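Bench Technician, Desktop Teardown and Parts Recovery
Rudico – Guseck site
Full time, day shift, on site

Rudico takes in retired office desktops, strips them to parts, tests what can be reused and sends the rest out as sorted scrap. The Guseck site handled 1,893 towers last year. We are hiring one bench technician for the teardown line, reporting to the line supervisor.

The work

Most incoming units are black mid-size towers from office leases. Each unit is logged, opened and laid on its side on the bench before any part is pulled. Side panels go on the rack under the bench and stay with the unit until the record is closed.

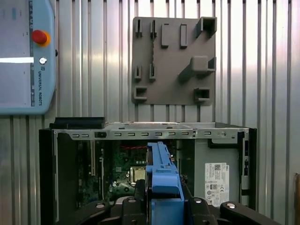
Pull order is set by the work instruction for each model. Drives come out first and are logged by serial number. Memory, expansion cards, processor, power supply and board follow. You will record each part against the unit number as it is removed, and mark missing parts as missing at the time of opening. A record filled in later from memory is rejected at audit.

A standard teardown is timed at 90 minutes per batch of 6 units. New hires are not held to this figure during training.

Drives

Drive handling is the part of the job with the least room for error. Customer drives are tracked from the moment the panel comes off. Drives in plastic caddies are kept in the caddy until they reach the wipe station. The label has to be readable in the log entry: maker, capacity, serial number. Drives that fail the wipe go to the locked bin for shredding.
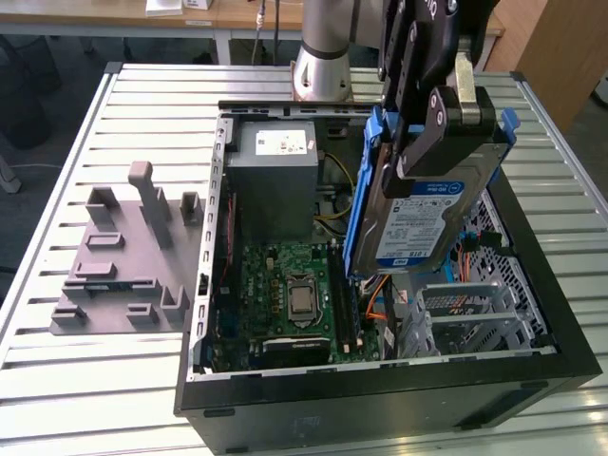 Some units are rebuilt for resale through Cillitz. On those you will also seat drives, route cables clear of the side panel and confirm that the drive is found at startup. Cables that are cut, pinched or missing a latch are replaced from stock.

Boards and processors

You will need to identify sockets, memory slots, power connectors and card slots by sight, without a manual. Processors are released by the lever, lifted straight up and placed in a tray. Bent socket pins are a reject and must be tagged before the board leaves the bench. Workstation graphics cards are kept apart from office-grade cards and go to a separate test queue. Coin cells are removed and binned by type. 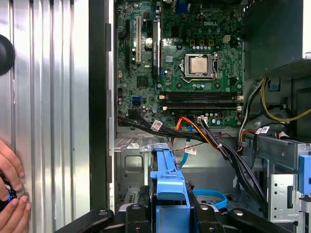
Wire bundles are cut only at the tie. Power connectors are released at the latch and are never pulled by the wires. Boards go into antistatic bags, one per bag, with the unit number on the outside.

Requirements

- One year of bench work on desktop computers, or a completed electronics repair course
- Able to tell drive, memory and connector types apart without help
- Steady use of small hand tools for a full shift
- Able to lift a full tower from floor cart to bench
- Basic computer skills for the parts log
- Normal or corrected color vision – wire color matters in several of the work instructions

Useful but not required: soldering, experience with Fabbri test racks, forklift permit.

Conditions

The shift runs from 7:00 a.m. to 3:30 p.m. with a paid break in the morning and an unpaid half hour for lunch. Safety shoes, wrist straps and cut-resistant gloves are supplied. The floor is heated in winter but not cooled in summer.

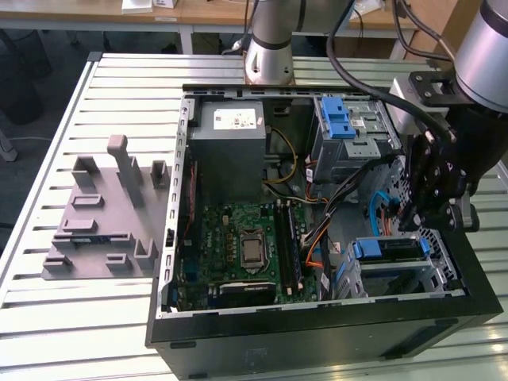

Training takes 132 hours and is paid at the full rate. It covers the work instructions for the eight most common models, drive custody, static control and the parts log. A practical test is given at the end: one complete teardown and one rebuild, both with full records. A failed test can be repeated once.

How to apply

Send a resume and a short list of the desktop models you have worked on to the Rudico hiring desk, marked "Bench Technician, Guseck". A cover letter is not needed. Selected applicants will be asked to come in for a two-hour bench trial, which is paid. Applications are open through the end of March, with a start date in April.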